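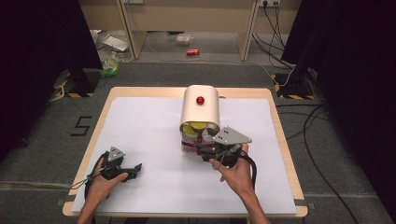 Clundach, 2022-02-22 – Clundach today announced the Brundia, a cream-colored, rounded tabletop container for small loose parts. It is intended for toy sets and craft pieces that are packed away after use. Overall height is 40 cm and empty weight is 870 g.

The container can be loaded upright or on its side. With the opening facing the user, parts of unlike shape can be placed one at a time, and flat pieces such as toy lime slices fit between angular white ones. Small gaps between pieces are normal and do not affect storage.

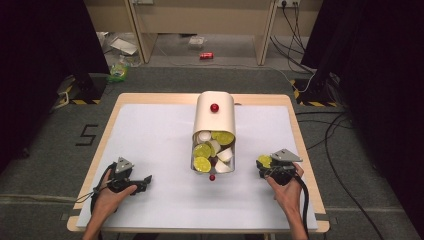

Sorrentino, which stocked the pre-release version from August, replied that side loading is slower than pouring parts in from above, but that fewer pieces end up jammed at the rim.

The Brundia ships in cartons of 4. Replacement parts will be handled by Mosolska – order forms are available on request.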